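Gears and Small Parts: The Bench at Notham

Print this page | E-mail this page

Photos and captions by Deisy Betancur
17 April 2024

The parts bench at Notham is where small metal pieces get looked over before they go into the drawers. It was set up in November, when the old sorting shelf was taken down to make room for the new door. The pictures on this page cover the work surface and the floor. The drawers will get their own page once the labels are finished.

Most of what crosses the bench is spur gears, along with bushings, collars and short lengths of shaft. The gears come from Arai in trays that hold up to 60. Aatos Pelkonen unpacks the trays, and Setareh Ebrahimi checks each piece against the sheet and writes the drawer number on the tag.

A steel spur gear on the dark gray fabric. The bore has a slight bevel at its edge, and the teeth are tapered with rounded tips.

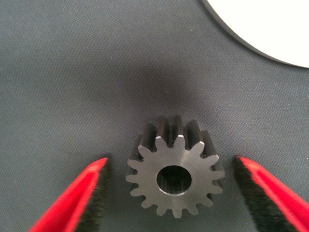 Gears of this kind go in drawer 714. The longer ones go in 822, with the shafts. Both drawers are on the left side of the cabinet, below the bushings. If a tray arrives with sizes mixed, sort by bore first and by length second. Tags are tied through the bore with cotton string. Wire ties were used for a while but they scratched the finish, and Setareh asked that the rest be thrown out.

The fabric on the work surface was Elaheh Ansari's choice. She had used the same cloth at Tornasska for clock parts. Small pieces do not roll on it the way they did on the old painted board, and it can be shaken out at the end of the day. It does hold metal dust, so it gets brushed on Wednesdays. A spare piece is kept folded on top of the cabinet.

The floor, with black cables lying in loops under the gray surface. The floor is a pale beige-white and shows every mark.

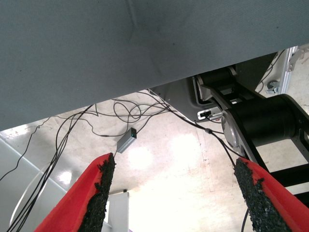 Page last changed: 17 minutes after first posting, by D. Betancur (spelling of Prodoteo corrected)

Amirhossein Amini has measured for a cable tray and plans to order it from Prodoteo. It will be 80 cm long and will fasten with screws. Until it is in, please sweep by hand on that side and go easy with the broom near the plugs. The stains in the floor have been scrubbed twice with the ordinary cleaner and they are staying.

A dropped part usually ends up on the floor among the cables. Use the magnet on a stick for steel pieces. Brass has to be picked up by hand. Anything found on the floor goes back to Setareh to be checked again, even if the tag is still on it.

Corrections to drawer numbers can be given to Aatos at the bench or left in the book by the door.

Print this page | E-mail this page
Shares: 6 | Comments: 0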